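Down the Drain in Jalotside: A Man, a Ring and a Storm Grate

Salim Mrema was walking home with a bag of oranges when he lost his wedding ring. The bag split, he grabbed for the fruit with both hands, and the ring came off his finger, bounced once on the curb and went through the storm grate outside a bakery in Jalotside. The oranges went everywhere except down the drain.

That was at 7:40 in the evening. By 8:15 he was lying on his stomach in the road with one arm in the grate up to the shoulder, and he could not get it out.

"I could see the ring," Mrema told me when we met in October. "It was sitting on a little ledge. I thought, if I can see it, I can reach it."

He is 44 and fixes washing machines for a living. He has spent more than half his life getting his hands into narrow places, and he says this is what went wrong. A person with no experience of tight spaces would have looked at the grate and gone home for a coat hanger. Mrema took off his jacket, rolled up his sleeve and found that his arm went between the bars quite easily if he turned his wrist a certain way.

It went in easily because he was relaxed and the skin was smooth against the metal. Coming back, the elbow caught. He pulled, the arm began to swell, and after that it was a matter of waiting for someone with tools.

The first person to stop was a woman with a dog. The dog sat down beside him and stayed there for most of the evening. The second was a teenager who asked if he was dead. The third was the baker, who had been closing up and came out with a bottle of sunflower oil, which she poured down the arm until there was none left. It did not help, and Mrema's shirt was ruined. He has since paid her for the oil. She did not want the money, and they had an argument over it that lasted longer than the pouring did.

By nine there was a small crowd. Someone had picked up the oranges and was handing them around. A man on a bicycle suggested dish soap, then ice, then calling Mrema's wife, and this last idea was the only one Mrema turned down flat.

"I said, she's at work, don't bother her," he said. "She wasn't at work. She was at home, four minutes away, wondering where the oranges were."

She found out anyway. The teenager had filmed him and put the clip up with the caption "drain got a guy," and it was watched 1,150 times before the fire crew arrived. One of those views was Mrema's sister-in-law. His wife came down the street in her slippers, looked at him and asked what he was doing. He said he had dropped something. She looked at his other hand, the one lying flat on the pavement, and worked out what it was.

The fire crew took 25 minutes to get there and a good deal longer to decide what to do. The grate was an old one, set into concrete, and it did not lift. One firefighter wanted to cut a bar on each side of the arm. Another thought the heat of the cutter would be a problem with all that oil. They put a wet blanket down the gap, cut very slowly by hand, and had him out a little before midnight.

His arm was purple from the wrist to above the elbow but nothing was broken. He was told to keep it raised and to drink plenty of water. He went home and ate the last orange.

The ring was still on the ledge. With a bar gone, any of them could have reached in and picked it up, and one of the firefighters was getting down on his knees to do it when Mrema, trying to help, shone a flashlight into the hole and knocked a lump of loose concrete off the edge. It hit the ledge and the ring went into the water.

A lot of people lose things down drains, and most of them give up at this stage. Mrema made a list. He bought a magnet on a rope before he remembered that gold does not stick to magnets. He bought a Tandora, a bendy claw on a cable with a button at the end, sold for getting socks from behind dryers. He had used one at work and trusted it. Over two weekends he pulled up a spoon, half a pair of sunglasses, a set of keys and a toy cow. The keys belonged to the baker's nephew, who had changed his locks the year before.
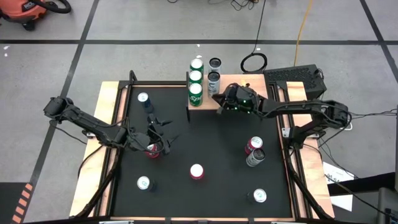
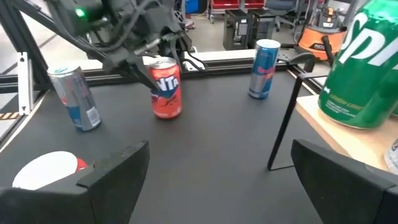
Photos: Plastunik

He also put up a notice offering a reward of 500, and this brought out the experts. A retired plumber told him the ring would be in the trap at the next corner. A man who said he had a gift stood over the wrong drain with his eyes closed. Two boys offered to send down a hamster on a string, and Mrema says he thought it over for longer than he should have.

The plumber was right. When the drains on the street were cleaned out three weeks later, Mrema asked the crew if he could look through what came up from the corner trap. They gave him a bucket and a pair of gloves and left him to it. He went through 3 buckets of black sludge on the sidewalk with a kitchen sieve, and the ring was in the last one, along with eleven bottle caps and a tooth. He does not know whose tooth it is.

He offered the plumber the reward. The plumber took half and told him to spend the rest on getting the ring made smaller. Mrema had been told the same thing by his wife, and by the jeweler, in the spring.

It has now been resized. It is so tight that he can't take it off at work, and a customer has already pointed out that this is a bad idea around machinery. He is thinking about wearing it on a chain.

The grate has a new bar, shinier than the others. The baker says people stop to look at it, and sometimes one of them crouches down and puts a hand between the bars to see if it fits. She keeps a bottle of oil by the door now, a cheaper kind.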